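11th December

Dye bench, second batch of the walnut trials. Kettle on at 8, everything weighed out by 9, and I'm pleased to say the new scale from Hurero holds its zero, so no more doing every weighing twice.

Carrying on from the Grimska fleece I washed and put away in April. I had 544 g left after carding, minus the bit Kirsty McIver took for her felting (fine, she asked, I just forgot to write it down until now). Went with 150 g for this pot and split it into three skeins: one alum mordant, one iron, one with nothing at all. Walnut doesn't need a mordant, everybody says so, but I wanted to see the three side by side on the same wool before I commit the rest.

Hulls are the frozen ones from the Skinner orchard. I let them thaw overnight in the pot with the lid on, then simmered for an hour and let the whole lot cool. Strained twice, first through the colander and then through an old pillowcase, and there was still grit. Next time I'm tying the hulls up in a bag before they go anywhere near the water! Picking black crumbs out of wet wool is no way to spend a lunch break.

Skeins went in wetted out, liquor barely warm, then up slowly. I kept it just under a simmer and turned them now and then with the long spoon. The iron skein went in its own small pot with a share of the liquor, so it wouldn't drag the others dark. Remember the iron pot is THE iron pot, it has red tape on the handle, please don't make onion skin yellow in it again (you know who you are).
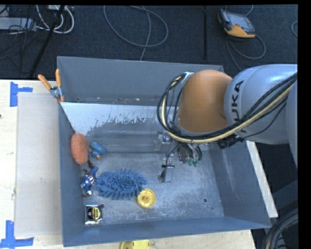

Metal bin on the wooden table, orange and gray KUKA arm reaching in.

Results, wet, so take all of this with a pinch of salt. No mordant: a warm tan, nicer than I expected and very even. Alum: close to the same but a touch more golden, and I had to take it to the window to be sure. Iron: a proper dark brown with a gray cast, like strong coffee. The handle on the iron one is a bit harsh already. I used the recipe from the Flisgate sheet and I think it's heavy on the iron, so I'll halve it and see.

I put a spare lock of fleece into the leftover liquor after the main skeins came out, just to see, and it took plenty of color. There's another bath in there for sure, maybe two. Liquor is in the lidded bucket under the sink, labeled. It will smell. Leave the lid on.

Still to do: rinse again tomorrow until the water runs clear, dry flat and out of the sun, then wind off samples for the card. Half of each sample gets covered with foil and taped in the south window for the light test. I want to do the same with last winter's madder so we have something to compare it with.

Kirsty, if you read this before I see you, can I have the niddy-noddy back? Mine has a loose arm and the skeins are coming out all different lengths.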